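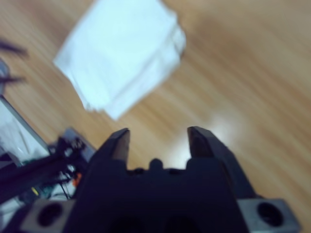 第4章 クーポンとポイントの初期設定(Skallorano 会員アプリ)

2019年3月23日 改訂。画面の文言は旧版アプリだと少し違います。

4-1 始める前に

手元に置くもの。
・Skalloranoカード(裏面の会員番号が読めるもの)
・スマートフォン
・登録済みのメールアドレスが受信できる環境
・紙のクーポン(あれば。なくても進めます)

カードをまだ持っていない人は第2章へ。アプリだけで会員になった人は4-2の手順3と4をとばす。

注意:設定の途中でアプリを閉じると、入力した会員番号が消えます。最初からやり直し。通信が不安定な場所は避けること。店内の地下売り場など、特に。

4-2 カードをアプリにつなぐ

1. アプリを開く。下のメニューから「マイカード」。
2. 「カードを追加」を押す。
3. カード裏面の会員番号を入力。ハイフンなし。
4. 裏面の銀色部分をコインで軽くこすり、出てきた暗証番号を入れる。強くこすると数字まで削れます。
5. 「確認メールを送る」。
6. 届いたメールのリンクを押す。アプリに戻る。
7. 画面上部にポイント残高が出たら完了。

残高が0のまま変わらないとき。いったんログアウト、もう一度ログイン。それでも0なら、カードの最終利用から期限が切れている可能性あり。4-6を先に見てください。

メモ:家族カードは親カードのあとに追加。順番を逆にするとポイントが合算されません。逆にしてしまったら両方はずして、親からやり直し。はずしても残高は消えません。

注意:メールのリンクは一回しか使えません。二度押すと「無効なリンク」と出ますが、登録自体は済んでいることが多いです。まず残高画面を確認。

4-3 受け取るクーポンの種類を選ぶ

初期状態では全部オン。通知がかなり来ます。いらないものは切る。

1. 「設定」→「クーポン受信」。
2. 売り場の一覧が出る。食品、日用品、文具、おもちゃ、衣料。
3. いらない売り場のスイッチをオフ。
4. 「よく行く店舗」を選ぶ。最初に選んだ店舗がメイン店舗になります。
5. 「保存」。これを押さないで戻ると何も変わりません。

メイン店舗はあとから変更可。ただし変更した月のうちは、前の店舗のクーポンがそのまま残ります。新しい店舗のぶんは翌月の配信から。引っ越した人、早めに。

メモ:Chauhan の各店も一覧に出ますが、使えるのはポイントを「ためる」だけ。クーポンの配信はありません。メイン店舗に選んでしまうと、クーポン欄が空っぽになります。問い合わせで多いのがこれ。
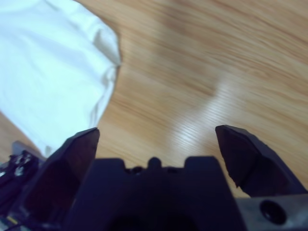
通知の時間帯も同じ画面で変えられます。「朝」「昼」「夜」から一つ。複数は選べません。通知を全部切っても、クーポン自体はちゃんと一覧に届いているので、買い物の前に自分で開いて見るやり方でもかまいません。

4-4 紙のクーポンを取り込む

郵送のちらしやレシートの下についているクーポン。アプリに入れておくと持ち歩かずにすみます。

1. 「クーポン」→右上の「+」。
2. 「バーコードを読む」。カメラの使用を許可。
3. バーコードを枠に合わせる。横向きのまま。
4. 音が鳴ったら、品名と期限を確かめる。
5. 「追加」。

読み取れないとき。
・紙の折り目がバーコードにかかっている → のばしてもう一度
・印字がうすい → 「番号を手で入力」からバーコード下の数字を入れる
・「対象外のクーポンです」と出る → メーカー発行のもの。アプリには入りません。紙のままレジへ

注意:取り込んだあとの紙は使えなくなります。レジで紙を出しても「使用済み」と出るだけ。家族に渡すつもりの紙は、取り込まないでください。取り消しはできまん。

Drurkutov の発券機で出したクーポンは、発券時にもうアプリ側へ入っています。取り込み不要。二重に読むとエラーが出ますが、一覧に残っているほうは普通に使えます。

4-5 レジでの使い方と順番

1. 会計の前にアプリを開き、使うクーポンに「セット」をつける。
2. 商品を通し終わってから会員バーコードを見せる。
3. クーポンの値引きが先に入る。
4. 残りの金額に対して、ポイントを使うかどうか聞かれる。
5. 支払い。

ポイントは値引き後の金額200円ごとに1ポイント。端数は切り捨て、次回に繰り越しません。

例。税込918円の買い物に75円引きクーポンを一枚。支払いは843円、つくのは4ポイント。クーポンなしでも918円なら4ポイントなので、この場合は使ったほうが単純に得。

ポイント払いは1ポイント=1円。残高が1052ポイントなら、上の会計は全額ポイントで払えて、209ポイント残ります。ただしポイントで払ったぶんには新しいポイントがつきません。現金と混ぜて払うときは、現金のぶんだけ計算されます。

注意:「セット」のつけ忘れ。会計が終わってからでは入りません。返品してやり直せるかは店舗の判断になります。混んでいる時間帯は断られることも。

クーポンの重ね使いについて。
・同じ商品に同じクーポン二枚 → 不可
・商品クーポンと会計全体のクーポン → 可
・会計全体のクーポン二枚 → 値引き額の大きいほうだけ自動で入る。もう一枚は残る
・セール品 → クーポン面に「セール品のぞく」とあれば不可。なければ可

Jinerard 店舗のセルフレジでは、会員バーコードを最初に読ませてください。順番が上の手順と逆。最後に読ませるとポイントはつきますが、クーポンが入りません。画面に案内が出るのですが、小さいので見落としがち。

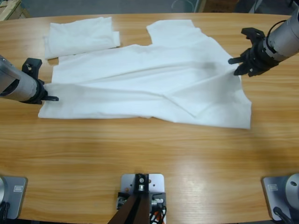 セットしたクーポンを会計で使わなかったら、どうなりますか。
セットがついたまま一覧に残ります。期限内なら次の買い物でそのまま使えて、つけ直しも不要です。自動で入るのが困るときは、クーポンを左にすべらせて「はずす」。

4-6 期限の見かた

ポイントの期限とクーポンの期限は別もの。混同しやすいです。

ポイント:最後に「ためる」か「使う」をした日から一年。一回でも動かせば、残高ぜんぶの期限がのびる。
クーポン:一枚ごとに違う。一覧の右はしの日付。当日の閉店まで有効。

1. 「マイカード」→残高の数字を押す。
2. 「ポイントの期限」に日付が出る。
3. 期限の前に知らせてほしい人は「期限のお知らせ」をオン。

メモ:12月配布の年末クーポンだけは例外。年が明けると日付にかかわらず一覧から消えます。紙で持っていても同じ。年内に使いきってください。

期限切れのポイントは戻せません。窓口でも電話でも同じ答えになります。切れそうで買うものがないときは、安い物を一つ買って会員バーコードを見せる。ただし200円に届かないとポイントがつかないので、期限ものびません。ポイント払いで1ポイントだけ使うのが早いです。

4-7 機種変更・カード紛失

機種変更。
1. 古い端末でログアウト。忘れてもなんとかなる。
2. 新しい端末にアプリを入れる。
3. 前と同じメールアドレスでログイン。
4. 「この端末に切り替える」を押す。

クーポンもポイントもそのまま移ります。「セット」の印だけは消えるので、つけなおしてくださいい。古い端末のほうは、切り替えた時点で会員バーコードが出なくなります。

カードをなくした。
1. アプリの「マイカード」→「カードを止める」。
2. 理由を選ぶ。「紛失」か「盗難」。
3. 新しい番号が画面に出る。控えておく。
4. プラスチックのカードが必要なら、サービスカウンターで再発行。アプリだけでよければ不要。

注意:止めたカードがあとから出てきても復活しません。はさみを入れて捨てる。家族カードは止まらず、そのまま使えます。親カードの番号が変わっても、つなぎ直しはいりません。

4-8 よく出るエラー表示

「会員番号が見つかりません」
入力まちがい。1と7、0と8をもう一度。旧カードの人は先頭に0を足す。

「他の端末で使用中」
4-7の手順4へ。

「配信準備中」
登録した当日はクーポンが出ません。翌朝まで待つ。

「残高を更新できません」
通信か、レジ側の締め処理中。会計はできますが、ポイントの反映が翌日になります。レシートは反映を確かめるまで捨てないこと。

上のどれでもない表示が出たら、画面の写しをとって「設定」→「問い合わせ」から送ってください。会員番号は自動で付きます。暗証番号は書かない。

ギフト券の登録は第5章。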